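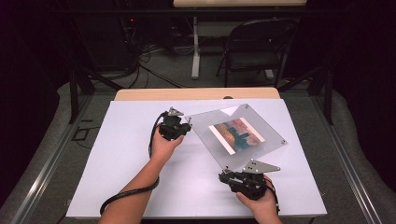

Subject: Re: Small assembly at the Hukwood bench

From: Lanying Hou
Date: 15 Nov 2023

Dear members,

In reply to the question quoted below, the position of the Layug group is that small household assembly cannot yet be left to a machine. A clear acrylic panel over a small print, with metal screws at the corners, is a fair test of the difficulty. The panel reflects light, and the screws are small.

At present a person guides both grippers by hand. We intend to collect 400 guided attempts before any unattended trial is scheduled - the Curkbridge site will follow the same plan. Members who wish to comment on the procedure should write to Xiaoqing Shi.

Lanying Hou

Kofi Mensah wrote:
> Our members repair and frame pictures in small shops, most
> with fewer than eight staff. Several have asked if a machine
> could take over the closing of acrylic frames. Is this
> possible now, and if not, which step prevents it?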